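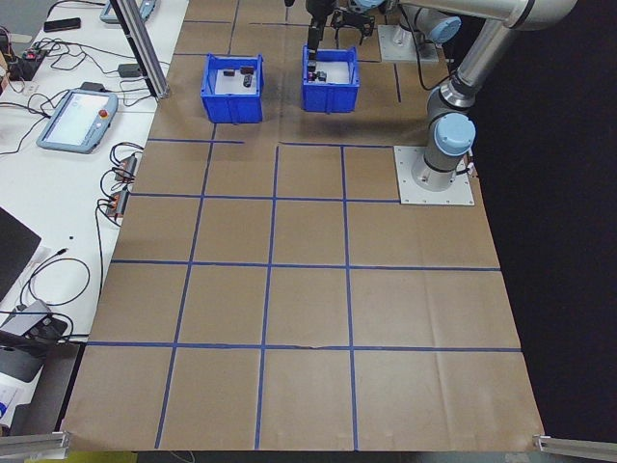

Parts bins on a paper-covered table marked off with blue tape

A parts bin is a small open container used to hold loose components at a workbench or in a stockroom. Most are molded plastic, and blue is a common color. Many have a slanted front lip, so that small items can be seen and picked out without moving the bin.

Bins are often given a liner. White foam is a usual choice for electronic parts — dark pieces such as capacitors show up well against it, and leads are less likely to bend. The Pumwood pattern, sold in 4 sizes, takes a liner cut to 208 by 97 millimeters. 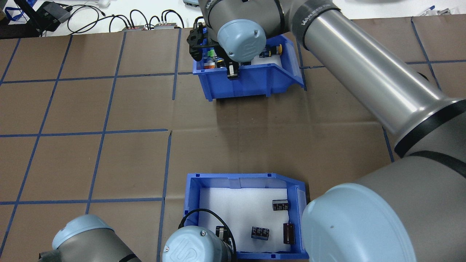
Sorting is normally done between two or more bins, with mixed stock in one and a single kind of part in another. Electrolytic capacitors are commonly kept apart from other components and grouped by value and voltage.

The table under the bins may be covered with kraft paper, which is cheap and easy to replace when it tears. Tape laid across the paper in a grid gives each bin a fixed place. The Janow workshop manual calls this a "field layout" and lists 335 part types with the cell assigned to each. Smaller shops tend to mark only the outline of the bin.

See also: Kraft paper; Stockroom; Workbench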